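Faltia Grip Monitor by Zisten

We love this little add-on! It came out of a bad week in November, when a gripper on our test cell kept reporting a good grip with nothing in its fingers. The arm carried on through 172 empty cycles before the line stopped.

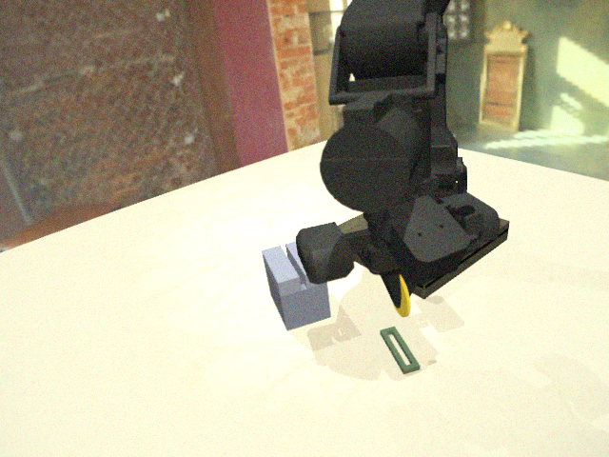 Grip Monitor compares finger position with motor current on every close and halts the arm on a mismatch. We've put it through 2,000 forced misses, and it caught them all. It does not replace your emergency stop.

Firmware updated May 5, 2022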